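Housekeeping Notes: Sharing a Lounge with Alva

Filed under: Cleaning, Living Rooms, Things With Plugs

Several of you have written in after my grumble in February, when I mentioned that Cliltside was getting a robot to clear the lounges and that I expected to be replaced by Easter. I am still here. My knees are slightly better. Alva is also still here, and has never once asked me to swap a Sunday.

For new readers, I look after the soft furnishings and the general decency of a set of guest apartments in Sastgate, along with Rehema Mosoti, who has the upper floors and all the good vacuum cleaners. Alva does tables. It has two white arms and a great deal of patience, and it picks up what guests leave behind, one thing at a time, and puts it in a bin. When that goes well I get on with the beds. When it goes badly I hear my name down the corridor.

What follows is what I've learned about keeping house alongside it. Some of it will do just as well if the other pair of hands in your house belongs to a teenager.

Do the floor before you let it in

I used to leave floors until last, as my mother did, on the grounds that everything falls downwards. Alva changed the order. It needs to get up close to the table and it likes a clear run at it, so shoes, toys, chargers and pet beds come up first. You will then have to do the floor again afterwards for crumbs. I have made my peace with this by doing the first pass with my foot.

Pick one home for the bin

A small round bin near the end of the coffee table is about right. Put it where a person sitting down could reach it without standing, and leave it there. Rehema and I had a quiet war over this for weeks. She likes a bin tucked behind the door, where guests can't see it, and I like a bin where guests might conceivably use it. Alva settled the matter in my favour, and I have tried to be gracious.

Line it with a bag that's folded well down over the rim. A bag that stands up like a chef's hat will catch on anything being lowered into it, and you'll find the bin has travelled to the other side of the rug.

Shiny tables: dry cloth, then leave them alone

Our coffee tables are dark and glossy and show everything, including your own face at half past seven in the morning. I was told early on that reflections might trouble the robot. They trouble me more. What I do is wipe with a barely damp cloth, follow it straight away with a dry one along the grain, and go easy on the polish. Spray polish builds up into a film that grabs dust, and a slippery tabletop is no help to anybody trying to pick up a tissue, whatever they're picking it up with.

If your table has gold trim or little metal ornaments, go round them with a dry cotton bud once a month. Never use metal polish there. It creeps on to the wood and leaves a pale halo which will outlive you.

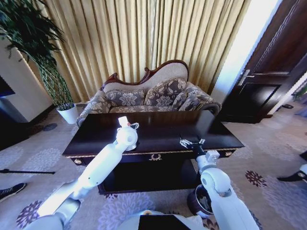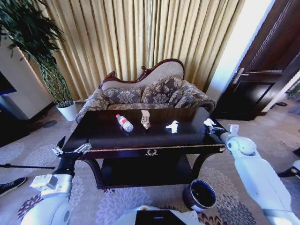 Alva at the coffee table in the lounge.

Tissues are harder than they look

I'd have guessed bottles would be the trouble. A bottle lying on its side has at least got a shape. A crumpled tissue has whatever shape it fancies, weighs nothing and wanders off if you open a window. So: windows shut until the table's done, and fan off. If you are training up a new person, the same applies, and you can use the time to show them where the spare pillowcases live.

A note on snack wrappers. Fold them flat and knot them if you're the one who ate the snack. I know you won't. Guests don't either, and I once spent 20 minutes getting caramel out of a damask cushion on account of a wrapper left sticky side up.

Things I still clear by hand

Glasses. Anything with a drink still in it. Anything that might be somebody's, such as earrings, tablets, half-done crosswords and a letter I definitely didn't read. Ashwin Kartha, who manages the place and was very keen on getting Alva, thought at first it could sort rubbish from belongings if we explained nicely. We've since agreed that the sorting is done by a person with a basket, who goes round first and takes out everything that isn't rubbish. It's a quick job. I use a shallow wicker one with a tea towel in the bottom so nothing rattles.

If you haven't got a robot, the basket is still the best tip on this page. One lap of the room, everything that lives elsewhere goes in, and you deal with it at the end, sitting down.

Cushions go on last

We dress our sofas with three cushions: one left, one middle, one right. It looks like a furniture shop and guests seem to like it. I used to plump them as I passed. Now I wait till Alva has backed off, partly for safety and partly for my own dignity, as there's something about bending over a sofa with a pair of mechanical arms behind you that makes a person feel reviewed.

For flattened cushions, hit them on the two short sides and then the two long ones, and stand them on a corner for a minute. Don't karate-chop the top. That fashion has gone, and good riddance.

Curtains out of the way, light even

Long pleated curtains should hang straight down behind the sofa without resting on it. Ours are gold and have opinions. I steam them from the back, starting at the top, and run finger and thumb down each pleat while it's still warm. Half an hour a pair if you're not interrupted, 90 minutes if you are.

I used to open them first thing to air the room, and I still do, but I put them back before the table is cleared. Whether this helps the robot I couldn't say. It helps me see smears.

Plants and trailing leaves

Anything with long drooping leaves wants to be well to one side, where an arm, a hoover hose or a guest with a suitcase won't comb it. Wipe the leaves with plain water. Some people swear by milk. Some people's lounges smell of milk.

What's changed, and what hasn't

A few of you asked me directly if it has cost anyone hours. So far it hasn't, though I notice the question of hiring another person for the summer has gone very quiet, and I've told Ashwin I've noticed. We have 35 apartments to turn round, and two people and a pair of arms is still two people when there's a bath to scrub.

The work has moved about, is the fairest way I can put it. I bend less and I walk more. I do less picking up and more getting ready for picking up, which somehow doesn't appear on the rota. I asked for it to be put on the rota. There is now a line that says "Prep", with my initials beside it, and I count that as a victory even though it came with no money.

I also talk less. Rehema and I used to do the big lounge together, one each end, and get through a whole family's business between the door and the window. Now one of us preps and goes. We've started having our tea at the same time on purpose, in the linen room, and I'd suggest something of the sort to anyone whose job has been made more efficient. Put it in early, before somebody finds another use for the time.

And learn where the stop button is. Everybody on the shift, including whoever comes in to do the windows. I asked for a label on ours in large letters, and was told that it was perfectly clear already, by a man who had to look for it.

Quick list for the cupboard door

Basket lap first, belongings out.
Shoes and cables off the carpet.
Bin by the end of the table, bag folded down.
Windows shut, fan off.
Table cleared, then damp cloth, then dry.
Floor again.
Cushions last.
Tea.

Next time: getting candle wax out of a patterned carpet with brown paper and a cool iron, and why Ukard stain sticks are banned from my trolley. If you've a better way of stopping bin bags slithering down inside the bin, do send it in. I've tried pegs, elastic and shouting.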